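Talking shop with Yvonne Holroyd

I'd been told Yvonne Holroyd doesn't like interviews, so I turned up to the rehearsal room in Conetham with a list of questions and a packet of ginger biscuits. She ate four of them before I'd got my coat off, and then she talked for the better part of the afternoon.

Holroyd is directing Ketilsson, Mutua Kimaro's new two-hander about a lighthouse keeper and the sister who comes to fetch him home. It's Kimaro's first full-length play, and I'd read it on the train and laughed out loud twice, which I told her. She looked relieved.

"People hear lighthouse and they think grim," she said. "It's got grim in it. But these two have been rude to each other since they were kids, and that's where the play lives. If the audience isn't laughing by the time the kettle goes on, I've mucked it up."

I asked how she came to it. Kimaro had sent her a much longer draft in December, 118 pages with a chorus of fishermen, and she rang him the same night. "I said, I love the sister, I love the brother, and I can't afford the fishermen. He was quiet for a bit. Then he said he'd never liked the fishermen either." The version they're rehearsing runs to 45 pages.

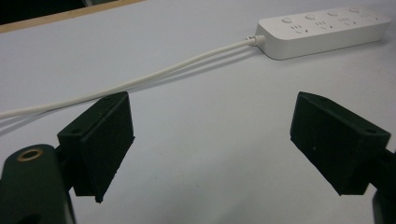
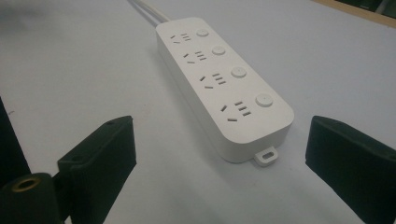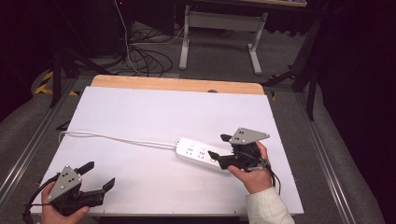 Carol Treloar plays the sister, and if you saw her in Jivness a few years back you'll know why Holroyd wouldn't consider anyone else. She has a way of listening on stage that makes you nervous for whoever's speaking. The brother is Mohsin Sial, who I only knew from comedy, and I'll admit I wondered about that. Holroyd waved it off. "Mohsin's timing is so good that he can make you wait for something sad," she said. She's fussy about timing herself, and about props, and she'd like every lamp in the lighthouse to be switched on by an actor where we can see it done. A white power strip with a button beside each outlet would suit her nicely, I suggested, one click per lamp. "Oh, I'd love the clicks," she said. "Beverley would murder me."

Beverley is Beverley Haslam, the designer, and the two of them have worked together so long that they finish each other's complaints. Haslam's first model for the show had a real spiral staircase. It's now a ladder and a painted curve on the back wall, and Holroyd reckons it's the better for it – you can see the actors' faces the whole way up.

We got onto the ending, which I won't spoil. I said I wasn't sure I believed it on the page. I half expected to be shown the door, but she put down her tea and leaned in.

"Good! Neither did Carol. We spent two days on the last scene with her just saying no, she wouldn't do that, she wouldn't get back in the boat. So Mutua came in and sat on the floor and we tried it every way we could think of. What we've got now has the same words, bar one line. She says it to the window. She used to say it to him."

I asked if that was the kind of fix she enjoys. She said she enjoys it about a week later.

Holroyd is 41, and before directing she acted, not very happily, mostly in touring thrillers. "I was always the body, or the person who found the body," she said. "You learn a lot about lighting when you're lying down." Her last show, Tarent, divided people pretty sharply (I was in the camp that liked it, though I could have done without the second interval), and I wondered if she reads her reviews.

"Every one. Then I ring my mum and she reads me the bad ones again in a silly voice."

By then Sial had come in looking for his script and Treloar was right behind him, already arguing about who'd moved the kettle. Holroyd took the last biscuit and told them to start from the argument.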